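4.2 Who pays when the rights move

I should say at the start of this section that I went in expecting the money to be the interesting bit, and I came out far more taken with the habits. When Skallow gave up the second-tier football package and Cotitz picked it up, every club I spoke to could tell me what it would be paid. Hardly any of them could tell me where their own supporters would be watching by the autumn.

So I asked the supporters. The survey went out in June to season-ticket holders at 2 clubs, Ibarra and Jelto, and 213 people sent it back (a better return than I got for the pilot, when I foolishly posted it during the play-offs). I've kept the two clubs apart wherever the answers differ, which they do quite a lot.

At Ibarra most people had Skallow already, bundled in with their broadband, and they simply hadn't noticed they were paying for football. Losing it felt to them like a price rise even where the bill stayed the same. One man wrote almost 900 words on the back of the form about his router. I've read it several times and I still think he's cross about the kick-off times, and I've coded him that way.

Jelto is another story. It's a smaller ground with an older crowd, and a good share of them watch away matches in the pub or the social club, so a change of broadcaster lands on the landlord first. Haberkorn's work on pub licences (Finn Haberkorn very kindly let me see his draft chapters) suggests that landlords wait a month or two before signing with a new channel, and my answers fit that nicely. What I can't show is whether the regulars come back once the screen does. I'd love to know!

The other thing I asked about was loyalty to the channel itself, meaning the commentators, the theme tune, the Saturday-night round-up show. I expected next to none. But 20 people said they would miss Skallow's presenters more than any one player, and several told me they'd kept old giveaways from the broadcaster's roadshows.

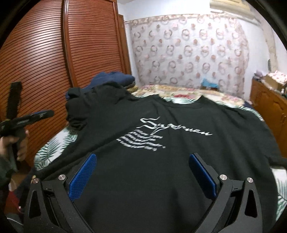 Figure 3. Black T-shirt with white lettering across the chest.

Keepsakes of this sort are awkward for anyone trying to measure attachment, and I went back and forth on whether to score them at all. People hang on to clothes for all kinds of reasons. A big black T-shirt like the one in Figure 3, with its swooping capital S and the rest of the word lost in the creases, could mean a great deal to its owner or could just be comfy to sleep in. In the end I scored a keepsake only if the person had mentioned it without being asked, and I left it out of the totals in Table 5. The switching figures there are for paid subscriptions only, with Ibarra in the first column and Jelto in the second.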